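4.2 Small bins on work surfaces

The second group of objects in the Varska survey turned out to be our favourite. We had expected the larger kitchen bins to give us the richest material, and they do fill most of the 1,928 entries in the household list, but the small lidded bin that lives on a desk or a worktop has a character all of its own. People keep it within reach of where they sit, and they use it for dry, light waste: receipts, tissues, envelopes, the odd sheet of paper crumpled into a ball.

Two features matter most for this group. The first is the angle of the opening. A flat-topped bin asks the user to reach over and drop, whereas a slanted opening faces the person and can be used from a chair. The second is the lid. In the type we call a tilting lid, a light push lets one side drop inside the bin, and the paper follows it down. Figure 6 shows a cream cylindrical bin of this kind on a wooden tabletop, its round lid tilted inwards and a crumpled white paper ball still on the table.

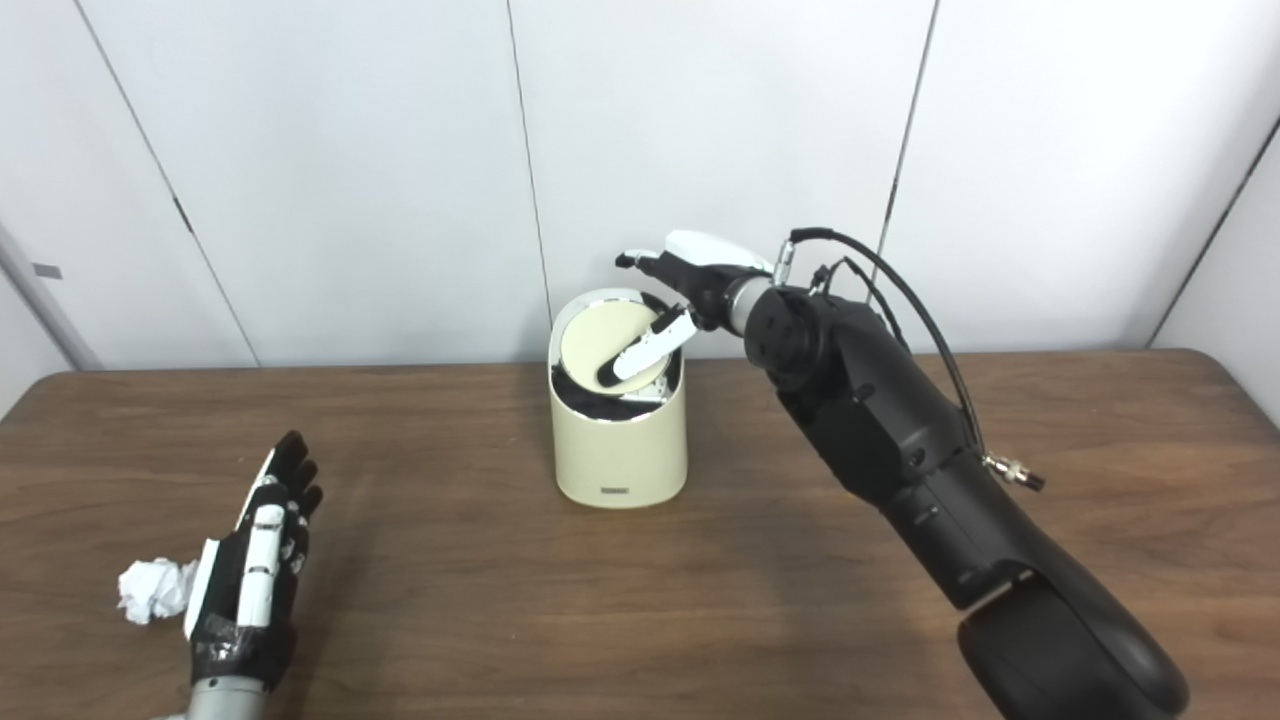
Figure 6. Cylindrical bin with slanted opening and tilting lid.

Households in Tultley were wonderfully frank about their lids. Of the 200 homes that returned the long form, nearly 12 per cent had taken the lid off altogether and put it in a drawer. The reasons given were practical — a lid that needs one hand to hold it open leaves only the other for the rubbish, and a ball of paper does not always go where it is aimed. Others were just as firmly in favour, and several wrote half a page on the pleasure of a desk with no rubbish on show.

Liners came up far more often than we had planned for. A bag folded too thickly over the rim can catch a tilting lid, and the Emance diary entries describe several home remedies, from clips to a smaller bag. We return to these in Section 5, together with the Kinnunen measure of how much room a bin takes up on a shared table.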